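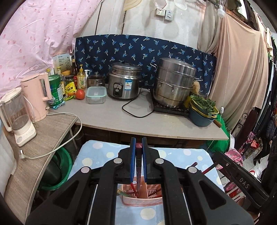 Ein Greifer hält ein Küchenmesser. Die Spitze zeigt nach unten zum rosa Besteckkorb.

Wie ein Roboter ein Messer halten darf

In einer Küche liegen viele Dinge, an denen man sich wehtun kann. Messer sind scharf, Töpfe können heiß sein, Gläser zerbrechen. Du kennst dafür bestimmt Regeln von zu Hause. Mit dem Messer wird nicht gerannt. Man fasst es am Griff an. Wer es weitergibt, passt auf, wohin die Klinge zeigt.

Für Roboter gibt es solche Regeln auch. Ein Roboter weiß nicht von selbst, dass ein Messer gefährlich ist. Für ihn ist es erst einmal ein Gegenstand mit einer Form und einem Gewicht. Menschen müssen festlegen, was er damit tun darf und was nicht.

Was ist ein Greifer?

Der Greifer ist die Hand des Roboters. Der auf dem Foto hat zwei Finger, die sich von beiden Seiten an einen Gegenstand drücken. Innen sitzen blaue Polster. Unsere Haut gibt ein wenig nach, wenn wir etwas festhalten, Metall tut das nicht. Deshalb bekommen viele Greifer an den Fingern ein weicheres Material.

Ein Greifer muss nicht immer an einem Roboter befestigt sein. Es gibt auch welche, die ein Mensch in die Hand nimmt. Er macht damit die Bewegungen vor, und eine Kamera nimmt sie auf. Aus vielen solchen Aufnahmen kann ein Roboter später lernen. Darum gelten die Regeln schon beim Vormachen. Wer beim Üben schlampig mit dem Messer umgeht, bringt dem Roboter das Schlampige bei.

Regeln für scharfe Sachen

Asmaa Tahiri arbeitet in der Werkstatt Drukent. Dort hat sie ein Regelheft für Roboter im Haushalt geschrieben. Es hat 38 Seiten, und drei davon handeln nur von Messern und Scheren. Das Wichtigste daraus haben wir für euch in einfachen Worten aufgeschrieben.

Die Spitze zeigt nach unten. Sie zeigt nie auf einen Menschen, auch nicht für einen kurzen Moment beim Drehen.

Zuerst greifen, dann prüfen, dann heben. Der Roboter hebt das Messer ein kleines Stück an und wartet. Rutscht es, legt er es wieder ab.

Mit dem Messer fährt der Roboter langsam. Das gilt auch, wenn der Weg frei ist.

Kommt jemand näher als 30 Zentimeter an das Messer heran, bleibt der Roboter stehen. Er lässt dabei nicht los. Ein fallendes Messer wäre schlimmer als eines, das stillsteht.

Ein Messer wird nicht von Roboter zu Mensch gereicht. Der Roboter legt es ab und fährt zurück. Danach darf ein Erwachsener es nehmen.

Warum steht da nicht einfach „Sei vorsichtig“?

Mit so einem Satz kann ein Roboter nichts anfangen. „Vorsichtig“ ist kein Befehl, den man messen kann. Ein Abstand lässt sich messen, eine Geschwindigkeit auch. Wer Regeln für Maschinen schreibt, muss also aus einem Wort wie „vorsichtig“ lauter kleine, genaue Anweisungen machen. Das dauert lange. Farah Nasution hat bei Drukent allein zwei Wochen lang ausprobiert, wie fest der Greifer zudrücken soll. Drückt er zu schwach, fällt das Messer. Drückt er zu stark, kann sich ein dünner Gegenstand verdrehen.

Was ist eine Norm?

Eine Norm ist eine Regel, auf die sich viele Fachleute geeinigt haben. Du benutzt jeden Tag Dinge, für die es Normen gibt, zum Beispiel Papier. Ein Blatt in der Größe A4 passt in jeden A4-Ordner, egal aus welchem Laden es kommt.

Auch für die Sicherheit von Robotern gibt es Normen. Darin steht zum Beispiel etwas über das Anhalten im Notfall. Viele Roboter haben dafür einen roten Knopf, den Not-Halt. Drückt man ihn, hört die Bewegung auf. Der Knopf muss gut zu erreichen sein, und es darf nichts davorstehen.

Ein Regelheft wie das von Drukent ist keine Norm. Es gilt nur in dieser einen Werkstatt. Trotzdem ist es nützlich, denn eine Norm kann nicht jeden Topf und jede Schublade der Welt aufzählen.

Eine volle Küche ist schwieriger als eine leere

Auf einer Arbeitsfläche stehen oft Flaschen, Kocher, Schüsseln und Essen dicht beieinander. Kabel liegen dazwischen. An einem Kabel kann ein Greifer hängen bleiben und etwas herunterreißen. Deshalb steht im Regelheft auch, dass der Roboter einen Umweg nehmen soll, wenn ein Kabel auf seiner Strecke liegt. Findet er keinen Umweg, hält er an und meldet sich.

Und was gilt für dich?

Wenn du einmal einen Roboterarm siehst, bleib hinter der Linie oder der Absperrung. Fass nicht in den Greifer, auch wenn er stillsteht. Er kann auf den nächsten Befehl warten. Frag die Person, die ihn bedient, ob und wo du zuschauen darfst.

Wörter zum Nachschlagen

Greifer: die Hand eines Roboters
Norm: eine Regel, auf die sich Fachleute geeinigt haben
Not-Halt: ein Knopf, der die Bewegung sofort stoppt

Text: Judite Calado

Kontakt | Impressum | Datenschutz | © Kinderseite Dornent | Nach oben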